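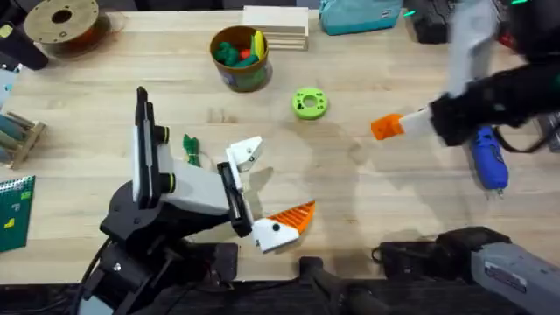

Revista > Oficios > Entrevistas

Loredana Galli: «El pan de centeno pide paciencia»

Loredana Galli abrió la panadería Guerra en el año 2000, con un horno de segunda mano y una deuda que tardó 7 años en pagar. «Vendía poco y madrugaba mucho», recuerda.

Aprendió con Ottavio Palumbo, que le dejó su masa madre y una libreta de recetas. Todavía usa las dos cosas – la libreta, con las tapas pegadas.
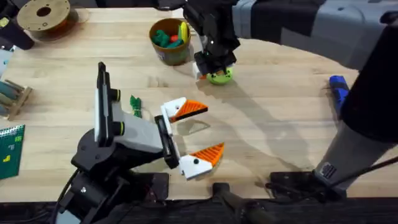 De Palumbo conserva también la costumbre de hornear el centeno por la tarde y venderlo al día siguiente. «Recién hecho se desmiga», explica. En marzo subió los precios por la harina y perdió algunos clientes. No piensa abrir otra tienda. «Con esta me basta».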